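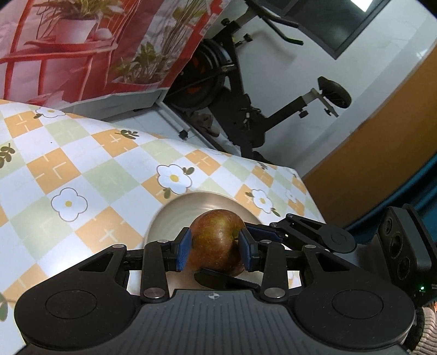 Keeping Apples Through the Winter

Apples keep longer than most fresh fruit, but they do need sorting, a cool place and a look every week or so. The tips below are for a household with a bag or a box to get through, whether it came from the store or from a tree in the yard.

Sort before you store

Tip the apples out onto a towel and go over them by hand. Turn each one all the way around and look closely at the stem hollow and the blossom end, where rot usually starts. Press lightly with your thumb. A sound apple is firm all over.

Make three piles. Firm, unmarked apples go into storage. Apples with a small bruise or a nick go in the fridge to be eaten this week. Anything with a soft brown spot gets cut up today, and the bad part goes in the compost.

A yellow or green patch on a red apple is usually just the side that got less sun. Small pale speckles are normal too. They are pores in the skin and have nothing to do with spoilage.

Leave the stems on. Pulling a stem can tear the skin, and a torn apple won't keep.

Washing

Wash apples right before you eat them. For storage, wipe off dirt with a dry cloth and leave it at that. When you do wash, use cool running water and rub the skin with your hands for 30 seconds. A soft vegetable brush helps around the stem. Dry with a clean towel.

Store-bought apples often have a thin coating of food-grade wax, which gives them their shine. It is safe to eat. If you don't like the feel of it, use lukewarm water and rub a little longer. Home-grown apples have a natural bloom that also polishes up with a dry cloth.

In the fridge

The crisper drawer is the best spot for a small amount. Use a plastic bag with a few holes in it, or a loosely closed produce bag, and set the drawer to high humidity if it has a setting. Apples dry out and wrinkle when left bare on a shelf.

Keep them away from lettuce, carrots, broccoli and cucumbers. Apples give off ethylene gas as they ripen, and it yellows greens and makes carrots bitter. If you only have one drawer, give it to the apples and put the greens in a closed container on the shelf above.

In a basement or garage

A larger amount will keep in any dark place that stays a little above freezing. An unheated basement room or an attached garage will do in most areas. Put a thermometer there for a few days before you move anything in.

Wrap each apple in a quarter sheet of newspaper or plain packing paper and set them in a shallow box, stem up, one or two layers deep. The paper keeps a bad one from spoiling its neighbors. Skip glossy inserts. Write the variety on the box – late kinds such as Fuji and Granny Smith outlast early ones by months, so eat the early ones first.

Don't keep potatoes in the same corner. The gas from the apples can make them sprout, and the apples can pick up an earthy taste.

Rafferty Dvorak wrote in to say he puts up roughly 200 apples every September and checks one box at a time, on laundry day, so it never turns into a big job.

On the counter

Apples soften much faster at room temperature than they do in the fridge. Put out only what you will eat in the next 5 days and refill from the drawer. A plate or a wide shallow bowl is better than a deep one, where the fruit at the bottom gets forgotten and bruised. Keep it out of the sun and away from the stove.

If you have bananas, give them their own dish. Apples and bananas hurry each other along. You can use this to your advantage with a hard avocado or pear – put it in a paper bag with one apple and fold the top over. Check it daily.

Keeping slices from browning

Stir a tablespoon of lemon juice into a cup of water, dip the slices and drain them. For a lunch box where lemon would taste odd, use half a teaspoon of salt in a cup of water, soak for five minutes and rinse well. Another way is to cut the apple into wedges, put it back together around the core and hold it with a rubber band.

Using up the soft ones

Soft or wrinkled apples are fine for cooking as long as there is no mold. Peel, core and chop them, add a splash of water and simmer with the lid on until they fall apart. Add sugar at the end, after tasting. The sauce keeps for about a week in the fridge, or freeze it in flat bags.

For pie filling, toss the slices with lemon juice and sugar and freeze them on a tray before bagging, so they don't stick together in one lump.

Cleaning the box

When a box is empty, throw out the paper. Wipe a plastic or wooden box with one part white vinegar to three parts water and let it dry completely before it goes back on the shelf. Cardboard that has had a rotten apple in it should go out with the paper.

Last updated 2 December 2023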